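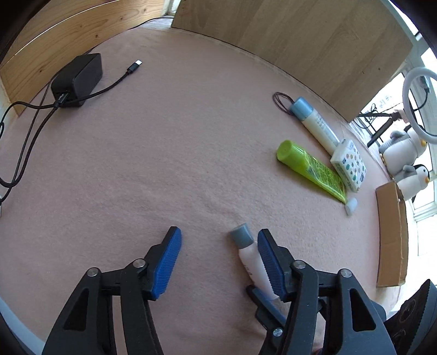 Figure 2. Small items and a power adapter laid out on the cloth before sorting.

4. Sorting small items on the work surface

This section covers the Muveck bedside and desk set: sorting small personal items, tubes, bottles and charging cables into the tray and pouches. Complete section 3 (fitting the side boards) before you begin.

4.1 Before you start

Check that the cloth lies flat and reaches the boards along the far side. A pale cloth is preferred, as dark cables and hair ties show up clearly against it.

CAUTION: Unplug all power adapters from the wall outlet before placing them on the cloth. Do not sort items around a live adapter.

CAUTION: Tighten the caps of all bottles and tubes before laying them down. The cloth is not waterproof.

4.2 Laying out

1. Empty the drawer or bag onto the cloth. Spread the items so that none lies on top of another.

2. Move adapters and cables to the left side. Leave the connector end of each cable in view so that its type can be read.

3. Move tubes and other small items to the right side. Hair ties and similar soft items may stay with the tubes at this stage.

4. Place bottles in the center.

NOTE: Keep items clear of the gap between the boards. The gap is left open for cables and for daylight when the set is placed at a window.

4.3 Bottles and tubes

5. Read the label on each bottle and tube. Set aside anything past its date.

6. Wipe the caps and threads with a dry cloth.

7. Stand bottles upright in the deep end of the tray. The divider accepts bottles up to 60 mm across.

8. Lay tubes in the long compartment with all caps pointing the same way. The compartment is 119 mm long on the inside. Longer tubes go in the Llanos pouch, cap end up.

NOTE: If a tube has a transparent section, turn that side up. The contents can then be checked without lifting the tube out.

4.4 Adapters and cables

9. Detach any cable that can be removed from its adapter. Do not pull on the cable itself — hold the plug.

10. Coil each cable loosely and secure it with one of the ties supplied. Do not wrap a cable around its adapter, as this strains the cable where it leaves the housing.

11. Place the adapter in the Purkia pouch first, then the coiled cable on top with the connector facing the opening.

12. Repeat for the remaining cables. Do not put more than one adapter in a pouch.

4.5 Clearing the surface

13. Place hair ties, clips and other soft items in the shallow cup.

14. Lift the cloth by its corners and shake it out. Wash separately before first use.

15. Wipe the boards along the grain with a dry cloth. Do not use solvent cleaners on wood.

Replacement ties and pouches can be ordered from the Driltthorpe parts desk under part number 1276.

Section revised 27 Aug 2019, G. Ahuja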